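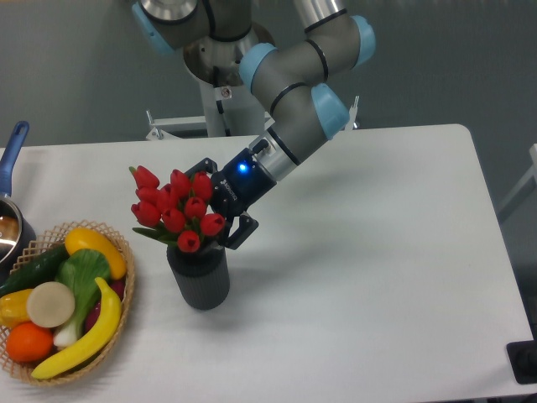 Our robotics club meets on Tuesday evenings, and since February I am responsible for the part of the program that decides from which side the arm comes to an object. It sounds like a small job. When I said yes to it I believed I would finish in two weeks, and now I have a notebook which is almost full. The tulips are the hardest thing we have on the table. The vase itself is a simple dark cylinder, and our code understands cylinders quite well. But the red flower heads make a wide round shape over it, wider to one side, and when the fingers come down open next to the flowers there is little space to be wrong. With the banana or the cucumber in the basket you can be a bit careless. With a bouquet you must decide first if you want the vase or the flowers, and then the approach is completely different.

I come from mechanical drawing, and I learned programming only after I joined the club, so I write slowly. My first version had 445 lines and most of them were special cases. If the object is tall, do this. If it is tall and next to a basket, do another thing. An older member read it and asked me very politely what happens if there are two baskets. I went home and deleted almost everything. The second version has 158 lines and I am much more proud of it.

What I do now is simple to explain. The program makes a list of possible directions, gives points to each one, and takes the best. It loses points if the wrist must turn a lot, and it loses many points if the path goes over something tall. The numbers for these points I first chose by feeling, which I do not recommend. After that I used the recordings that the club has saved from earlier sessions. We have 3,686 of them, and the oldest ones have such strange file names that I needed one full evening only to sort them.

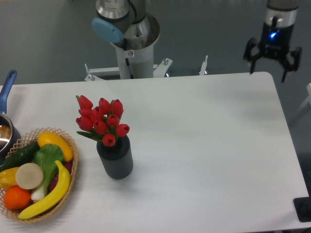 Do you need to be good at mathematics to join a club like ours? It helps if you are comfortable with angles and coordinates, but most of what I use I learned at the table, with a paper and a pencil, when something did not go where I expected.

The next thing for us is the Lemberg round, where every team must clear a table in a given time. We enter under the name Flarell, as the club did before I came. The rules give us 9 minutes, and the objects are announced only in the morning, so my special cases would be useless there anyway. I would like to have the scoring of directions finished before, and also a small test that runs without the arm, because at the moment everybody waits for the same machine and I always feel bad when I take it for too long.

I have also promised to write down how to start the program, in normal sentences, for the new members. At present it is one page with many arrows and I am the only person who can read it. I will put it here on the blog when it is ready, together with the points table.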